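The case against renting your robot's education

Lendex wants to sell you a robot that clears tables, and it wants you to teach the thing yourself. That is the pitch once you scrape off the brochure language. For 379 a month you get the loan of a handheld gripper, an account on a service called Konent, and a promise that after enough recorded practice by your own staff, an arm will arrive that already knows your cups, your trays and your tablecloths.

I have read the terms twice. I have also talked to people who signed up for the trial, and I keep running into the same problem. The customer does the work, pays for the privilege, and carries the risk that none of it adds up to a working machine.

Start with the work. The brochure says a person can record a useful demonstration in 15 seconds, and I believe it. Pick up a tray, set it down, done. What the brochure moves past quickly is that Konent recommends 2,000 of those for a single task. Somebody on your payroll has to do them, with a gripper in hand, on a shift when they could be serving customers. Then you change the trays in June and the conversation starts over.

Abilio Peñalver, who sells the kit for Lendex, told me the recording is "the easy part, people enjoy it." Maybe they do for the first morning. He also said a trained arm should manage a tray "in most conditions." I asked which conditions he meant and he talked about lighting for a while.

Lighting is a fair thing to talk about. So is everything else that goes on in a room while the tray is being handled – people walking through, chairs left wherever the last person left them, a shiny plate sitting further back on the same cloth. A human being ignores all of it without trying. Whether the software learns to ignore it too is the whole question, and the trial agreement says nothing about who pays if it doesn't.

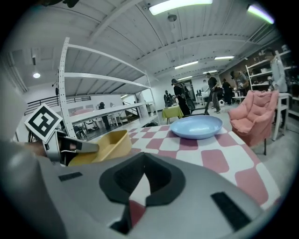 What you own at the end

Very little, as far as I can tell. The gripper goes back. The recordings sit on Konent's servers, and the agreement lets the company use them to improve "related services." If you cancel, you have 60 days to download your files, in a format that only Konent's own tools will open. I asked whether another vendor could train on them. The answer was that this had not come up.

It came up at Grollance, a small catering outfit that tried the service last year and quit before the arm was delivered. They spent some 15 weeks recording. They still have the files on a drive in the office, and the drive is holding up a monitor.

I should be fair to the product. The handheld gripper is a sensible idea. Having a person carry the tool to the table is much cheaper than parking an arm there and steering it, and you can take it to any table in the building. Iglesias, the cafeteria group, told me its staff picked it up in an afternoon and had no complaints about the software. They are still waiting to see an arm clear a full lunch service, but they sound patient.

I would be less patient. If Lendex is confident that the recordings lead to a robot that works, it can charge when the robot works. Let the customer keep the data in an open format. Put a number on "most conditions" and write it into the contract, with money attached. Any firm selling a dishwasher would have to do as much.

Until then, a café owner who asks me about it gets the same advice each time. Ask to see the arm do your task, in your room, at noon, with the doors open and people coming in. If the salesman would like to come back after closing, let him, but don't sign anything that night.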